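4. Trying the Two Finger Shapes at the Table

The earlier sections compared the fingers on the bench, where we could clamp things down and pull on them with a spring scale until something gave. We were glad to have those numbers, but a bench is a forgiving sort of place, and we wanted to know whether the ranking we found there would survive ordinary household things in ordinary baskets. So we moved the whole comparison to the tabletop cell, and we ran it with both controllers, which we call Orkholm (the stiffer position controller from our earlier work) and Drukent (the newer one, which lets the wrist give a little when the fingers touch something they did not expect to touch).

4.1 Layout of the table

We kept the table simple on purpose, and we left the layout alone for the whole series apart from the objects being handled. Two wicker baskets stand toward the back, a dark brown one on the left and an orange-tan one on the right, and a light green tray lies in front of them within easy reach of both arms. A tall can stands upright in the orange-tan basket for the extraction trials. We tried other positions for the tray early on and came back to this one, mostly since it kept the elbows of the two arms from arguing with each other.

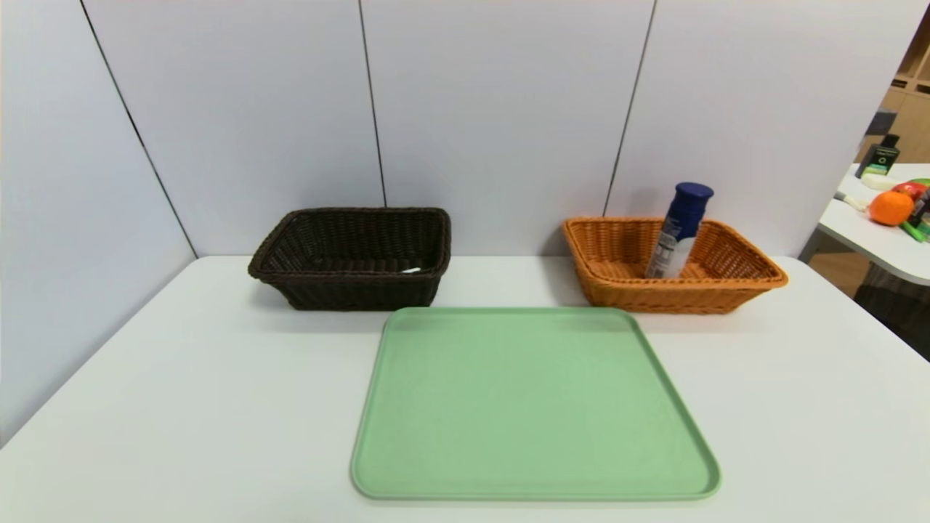 4.2 Reaching over a rim

A basket rim turned out to be a harder test than we had planned for. Wicker is uneven, it flexes, and its height changes a little along the length of the rim, so a path that clears it at one corner may scrape at the next. We ran 264 approaches over the rims, split evenly between the long tapered fingers and the short square ones we had been using before, which are known in our lab as the Borkau fingers after the workshop that cut the first set.

The tapered fingers did better here, and by more than the bench had led us to expect. Their tips go down between the rim and whatever is inside without needing much room, and when they do brush the weave they tend to slide along it. The Borkau fingers caught on the strands often enough that we started keeping a separate column for it in the log. With Orkholm a catch usually ended the trial with a stopped arm. With Drukent the wrist gave way, the basket shifted a little, and the trial could often be finished, though we are not certain we would want a helper at home to be quite so relaxed about pushing the furniture.

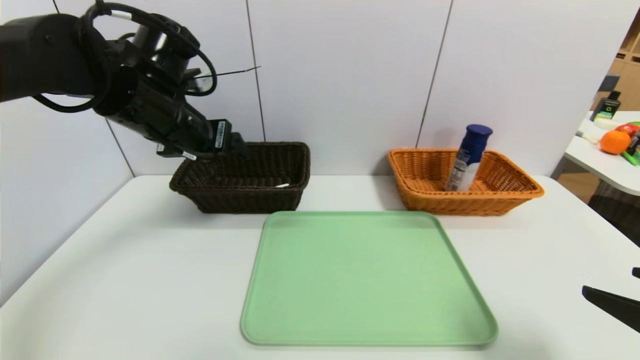
Negin Mirzaei

The notes for this part of the series were kept by the operator named above, and we have leaned on them heavily. They record one habit of the left arm that we had missed in the joint logs: coming in over the back of a basket, it would settle for a moment before the final descent, and the longer it settled the better the grasp went. We later traced this to the cables along the upper arm, which pull gently on the joints after a long reach. A short pause of 2 seconds before descent was added to both controllers, and all the results reported here include it.

4.3 Flat things on a flat surface

Our second group of trials used objects lying in the tray. A rice paddle is a lovely test piece for this, and we recommend it warmly to anyone setting up something similar. It is long, it lies low, and the width changes along its length, so a grasp that is a small distance off along the handle meets quite a different shape. We asked for a grasp on the blue handle with the fingers fully open on approach, one on each side, and let the wrist camera make the last correction.
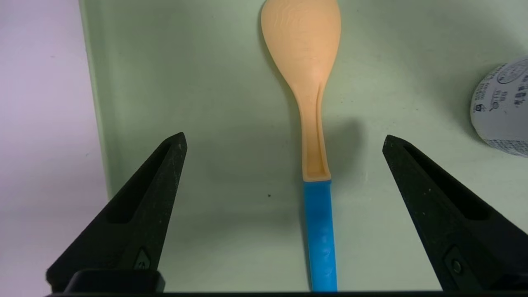
Figure 4. Wrist camera view with the open tapered fingers on either side of the paddle handle.

Here the two finger shapes were much closer. The Borkau fingers have more contact area and held the handle without letting it turn, while the tapered ones sometimes let the heavy end swing as the paddle came up. The difference disappeared when we asked for a grasp farther up the handle. Behrouz Moradi repeated the whole set with the fingers swapped between arms, to be sure we were measuring fingers and not arms, and the ranking stayed where it was.

4.4 Finding the tray itself

The tray gave us more trouble than anything we put in it. Its pale green is not far from the white of the table under bright light, and the wrist camera often placed the rim a little inside or outside its true line. We spent a good while on this, adjusting exposure and then putting it back again, before Danai Chrysikopoulos suggested looking for the rounded corner first and fitting the two straight edges from there. 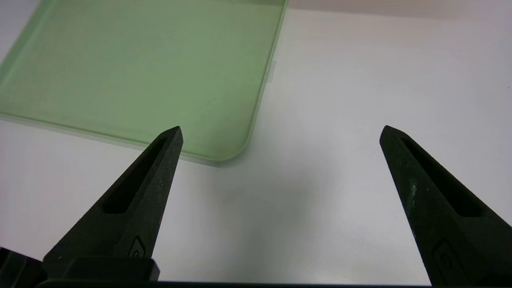

With the corner-first method the rim estimate settled after a single look in most trials, and the failures that remained were mainly ones where the arm's own shadow fell along the edge. We did not change the lighting to get rid of them. Of the 743 trials in the full series, only 9 had to be thrown out for a bad tray estimate after the change was made, and all of those came from the Orkholm runs, which take one look at the tray and do not go back for a second. The Drukent runs look again on the way down, at some cost in time, and we have come around to thinking the time is well spent.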